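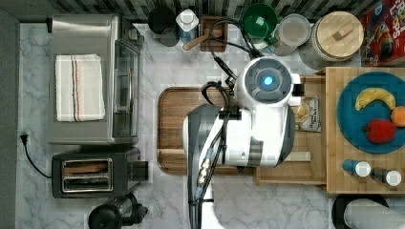 How to measure a window opening for a security insert

A security insert is mounted on the inside of the existing window, so the measurement must be correct before you order. With the Vemlow insert the tolerance is 2 mm on each side. A bigger gap can be filled, but then the frame loses a part of its strength.

1. Clean the inside edge of the opening. Old paint and sealant must be removed with a scraper.

2. Measure the width in three places: top, middle and bottom. Write down all three and order with the smallest one.

3. Do the same for the height, at left, center and right. If the height is more than 1403 mm, you need the model with a middle bar.

4. Measure both diagonals. When they are different, the opening is not square, and you should send us the two numbers together with your order.

5. Check the depth. The insert needs 30 mm of flat surface on every side. Tiles, handles and blind rails often stand in the way in kitchens and bathrooms.

6. Find out what the wall is made of. For brick and concrete we supply the Liew anchors. In a hollow wall they do not hold, please ask for the long bolts.

Openings narrower than 600 mm use only four fixing points instead of six.

In a bedroom, always choose the version that opens from inside without a key.

Questions: ask for Lies Van Rooij, Fotutix window security | Copyright Fotutix | Back to top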